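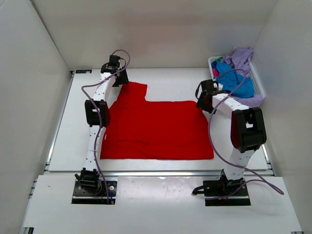 Folding is where the time goes, we heard before we even had our coats off, and anybody who thinks the washing is the work has never stood at the tables in the afternoon. I wrote this down on my hand because my notebook was still in the bag. It was a good sentence to begin the open day with, and during the tour I came back to it many times.

The open day was at the Porilard textile service in Jallberg, in March. I took the bus from Adness, 26 minutes, and then you walk along the river until you see the loading doors. There is a sign, but it is small and it points to the office and not to the visitors' entrance. Come early if you want coffee. I came at half past nine and the cups were already used up.

Porilard washes, mends and folds for hotels, sports clubs and two theaters. On a usual day 2000 pieces go through the building. Our group started in the sorting room, where everything is emptied on the floor in heaps by color. I expected a strong smell, but it was mostly soap and a little bit of rubber from the mats. They let us feel the difference between cotton that has been washed 20 times and cotton that is new. The old one was softer, and I liked it more, but the hotels don't want it because the edges become gray.

The washing hall was too loud for questions. I saw that the big drums are loaded from one side and emptied from the other, so clean and dirty never meet. The pressing room came next, and there it was so warm that some visitors went outside and missed the explanation about collars.

Now the folding. The tables are white, and I asked if this is for the light. Yes, partly, and also you see at once if some thread or dirt stays behind. Red cloth on a white top is very easy to look at, you see the whole outline, even for a person like me who folds everything in the air in front of the closet. You see also every fault of the laying out. The red piece on the table has a shallow crease across the lower part, with small ripples near the middle, and one corner goes out in a step where there is something like a sleeve. According to the house rules, such a crease must be stroked out before the first fold. If you fold over it, it stays there and the pile becomes crooked.

I copied the rules from the wall, as well as I could read them:

Lay the piece flat, label side known.
Straighten the far corners first, then the near edge.
Stroke from the middle to the outside, with the flat hand.
Sleeves in before the body is folded.
Do not pull on a seam.
Anything with a loose label goes to mending.

The second one was new for me. At home I always begin with the edge which is next to my stomach, and then the far side is never right and I must walk around the table. We could try it ourselves with some old work shirts. My first one was poor, the second was acceptable. The sleeves are really the difficult part - if they are short they jump back out, and if they are long they make a thick place in the middle.

There was a long discussion in our group about folding in three or in four. The Canpolat shelves, which Porilard uses in the storage, are 600 mm deep, and so most pieces are folded in three, with the closed side to the front. A man in our group found this wrong for towels. He was told that towels are another department.

The mending room was my favorite, but we had very little time there. They have drawers with buttons sorted by the number of holes, and a jar for those which fit to nothing. I could have stayed there the whole morning.

Some practical things. The tour is free and takes a little more than an hour. Wear closed shoes, they do look at it. Strollers cannot go in the washing hall, but you can wait in the corridor and meet the group again at the pressing room. Bags stay at the entrance. The next open day will be in October, and for it you should write your name on the list in the office in Jallberg or in the small shop they have in Adness, next to the post office. The shop is closed at noon.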